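Galería – Mesa blanca y cesta de mimbre
Serie Etolus, ficha 8
Textos: Naheed Ghumman

La ficha reúne dos vistas de la mesa de ordenación del taller Marwat. El ejercicio asociado es sencillo: guardar objetos pequeños en un recipiente abierto y dejar libre el resto del tablero. Las referencias Plisten y Utton del catálogo corresponden al acabado de la superficie y al recipiente, respectivamente.

Superficie Plisten. Blanco mate, sin veta ni dibujo visible. De cerca se distinguen algunas motas oscuras muy pequeñas. El tono pasa de un blanco algo cálido a la izquierda a un gris ligeramente azulado a la derecha.

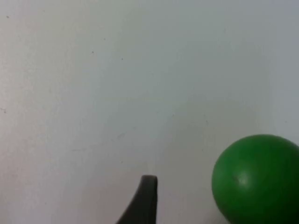
¿Con qué se limpia un tablero blanco mate?
Con un paño de microfibra humedecido en agua y jabón neutro, seguido de un secado con paño limpio. Los estropajos abrasivos dejan zonas brillantes que no se recuperan.

Mantenimiento. El tablero se repasa los martes, antes de colocar los recipientes. Las marcas que resisten la primera pasada se tratan de forma localizada – alcohol isopropílico diluido, 5 minutos como máximo – y se aclaran con agua. La altura de trabajo en el taller es de 65 cm, pensada para usuarios sentados.

Recipiente Utton. Cesta rectangular de mimbre, poco profunda, con esquinas redondeadas y paredes algo abiertas hacia fuera. El borde lleva una trenza más gruesa, a modo de cordón, en todo el perímetro. El fondo está tejido en hileras paralelas, con relieve acanalado. El mimbre se limpia en seco, con cepillo blando; conviene evitar el remojo y el secado junto a un radiador.

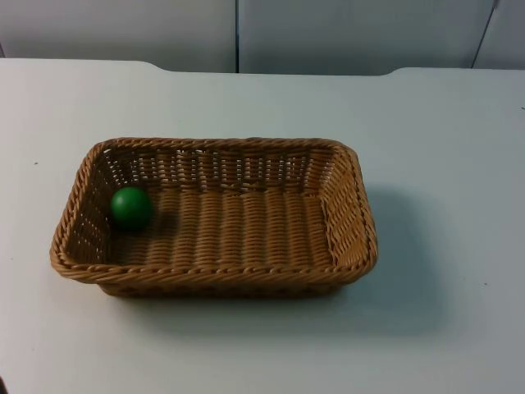 Cesta de mimbre con pelota verde mate, en la esquina trasera izquierda del fondo.

Almacenaje. Las cestas se guardan vacías en estante ventilado, sin apilar más de ocho. En la próxima ficha de la serie Etolus – tapas y separadores – se incluirán las medidas interiores.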